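Household Help Forum > Storage and Organizing

Expired creams and half-used tubes – how do you keep track?

Asked by dedetti_hill
Viewed 1,674 times

We moved to Vovbridge in October and I am still unpacking the bathroom boxes. Between the two of us we have a lot of tubes and small bottles: antibiotic ointment, hydrocortisone, a couple of sunscreens, toothpaste from every hotel we ever stayed in. Some have a date crimped into the end of the tube that I can't read anymore. Some have no date at all, only a number followed by an M.

I want to get this down to one box that fits on the shelf over the washer. The shelf is 9 inches deep. My questions are what the M number means, whether I can go by smell and color when the date is gone, and how other people keep the box from filling up again.

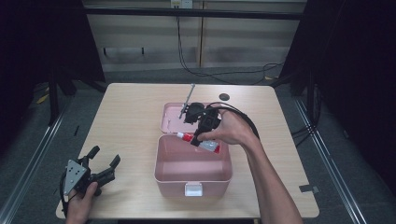 I should add that we have no kids at home but my sister visits with hers, so I'd like something that closes. The washer is in a small room with no window and it gets warm in there when the dryer runs. I don't know if that matters for ointment.

2 answers

Answer from Maritza Quispe
Accepted by the asker

The M number is months after opening. 12M means use it within 12 months of the day you first opened it. You see it on cosmetics and some sunscreens, and it doesn't help unless you know when you opened the thing. I write the month and year on the tube with a fine permanent marker when I open it. Write near the cap, not near the crimped end, or you will roll it up and lose it.

Smell and color are fine for deciding to throw something out. They are not good for deciding to keep it. A medicated cream can look normal and still be past its date. If I can't read the date on a medicated tube I get rid of it. For plain hand cream I'm less strict. If it has separated or smells like old crayons, it goes.

The warm room does matter. Most ointment labels give a top storage temperature, and over a dryer you may go past it. I would put the medicine in a bedroom closet, up high, and keep the toothpaste and soap over the washer. A lid that closes is good for keeping dust out but it won't stop a child, so height or a lock is what you need for your sister's visits.

To stop it filling up: one open tube of each kind, and a second one only when the first is nearly flat. I go through mine when the clocks change.

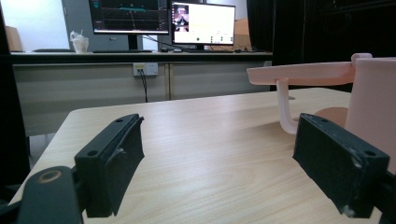
Page 2

For getting rid of the old ones, ask at a pharmacy counter first. Ours on Purlow Street has a drop bin by the door, but it takes pills and not liquids, so read the sign. If there's no bin that will take creams, check what your town says about putting them in the trash.

Answer from kirkegaard427

I just use a shoebox. Threw out everything from before the move and bought new, cost me 60 bucks and I was done in an afternoon. Hotel toothpaste I use for cleaning sneakers. Works ok on the white rubber part, not on the cloth.

Comment from dedetti_hill

Thank you both. Medicine is going in the hall closet, top shelf. Found three tubes of the same hydrocortisone already – one never opened, but the date is gone on that one too.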